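Sep 12, 2023, Azar bench

Occlusion runs for the Vuridik grasp detector, second batch. Same weights as the May checkpoint, no retraining. Brijesh wanted to know how much of the drop on clear plastic comes from the material and how much from the rack bars in front of it.

Method: fixed camera, image taken through the rack, one proposal pass per layout. A layout counts as a miss if the top proposal lands on a rack bar or on background. Nayeli labeled all 161 layouts before lunch and I spot-checked 17 of hers. We disagreed on 3, all clear on clear.

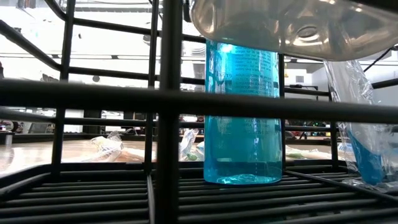

View through the rack bars. Blue bottle on the slats, clear plastic overlapping its top, bagged item at right.

Result: 41 misses. Colored bottles with one bar across the middle are mostly fine. The mask comes back in two pieces, but the merge step joins them and the grasp center is usable. Clear items are the problem. Where a clear object overlaps a colored one, the detector tends to give the whole region to the colored one and the proposal sits too high. Crumpled bags are worse, with depth returns too patchy to fit anything.

Overhead lights were on for the whole batch. Background is blown out and the bars go nearly black, so the edge filter picks them up strongly. Need a batch with lower exposure before blaming the model.

To do:
Rerun the misses with the Grolley depth fill turned on.
Nayeli to split the labels into bar occlusion and object occlusion.
Ask Brijesh if the merge threshold can be set per class.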